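Filed under: Packing & Premises

Grelar moves bagging work to dark grey surfaces at Rerkow

Packing supplier Grelar has completed the first part of a refit at its Rerkow premises, replacing white bench tops in the bagging room with dark grey ones set in black frames. The change was made in April and applies to all work in which goods are handled in clear plastic bags.

The old tops had been in place since the room was opened. According to the company, staff checking clear bags against them had difficulty seeing where the plastic ended, mainly at the corners and along the top fold. Pale contents made the problem worse. Bags that had not been fully closed were passing the first check and being found later, at the boxing stage, where each one meant opening a carton and packing it again.

Sinéad Phelan, who manages the bagging room, said the replacement was chosen after a trial with 500 bags on three sample surfaces: white, mid grey and dark grey. The dark grey sample gave the lowest number of missed faults. The mid grey sample came close, but was marked down under the evening lighting.

"We tried better lamps first," Phelan said. "They helped with printed bags. With plain clear ones they mostly gave us more shine, so we looked at what was underneath the bag."

Dark grey surface with black frame, Rerkow, April.
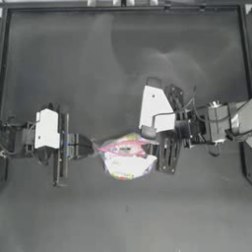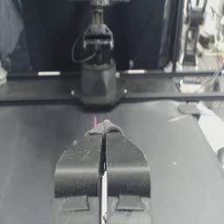
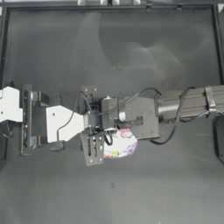
Grelar specified a smooth surface with a low shine, on the grounds that a rough one would catch thin plastic and hold dust. The choice is a compromise. A clear bag with white and pink contents, as in the first picture, is easy to pick out against the charcoal, but the same surface also carries faint smudges and pale patches of glare towards the upper right. The company accepts that marks of this kind will be more obvious than they were on white, and has changed the cleaning routine to suit. Tops are now wiped with a damp cloth and then a dry one at each change of product. Spray polish is no longer allowed in the room.

The frames were supplied by Asamero, which also made the fixings. They mark the limits of the working area, and goods are to be kept inside them while a bag is being handled. Labels and spare bags are stored elsewhere. Asamero said the tops can be lifted out and turned when one side is worn, a job it puts at 34 minutes per bench including cleaning.

Bláthnaid Mac Mathúna, who carried out the trial for the consultancy Ní Chonaill, said the result should not be applied to every product. Dark contents in clear plastic were harder to check on the new surface than on the old one, and she has recommended that a pale mat be kept for those orders. Two customers at Rerkow are affected at present.

"The bag edge is what you need to see," Mac Mathúna said. "You choose the background for that, and for whatever is packed most often."

The room handles almost 2,000 bags in a full shift. Grelar has not published fault figures for the period since the change and said it would wait until a full range of products had passed through. A further check of the surfaces for scratches and dulling is planned, using the same lamps and the same bag types as the original trial.

The second part of the refit covers the boxing area, where the existing white tops will stay. Work there is limited to new shelving and a change of floor markings between the two rooms.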